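Search this site Search

Steamed Buns: My Kitchen Project Report
by Tshepo Hendricks
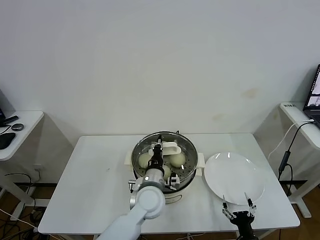
Page last changed: July, 2 edits

So my project was buns! I wanted to find out if an electric steamer makes softer buns than the old pot my family uses (it has a wobbly lid and takes forever). I mixed flour, yeast, a little sugar and milk, then let the dough rest for 52 minutes while I did my math homework.

I steamed each batch for 15 minutes. The round steamer with the metal basket won easily, and I love that you can look in through the clear rim. I kept a big white plate next to it so the buns had somewhere to go. My first batch in the pot stuck like glue, and I should have cut up some baking paper.

Next time I want to try a filling, probably red bean, and maybe let the dough rest longer on a cold day.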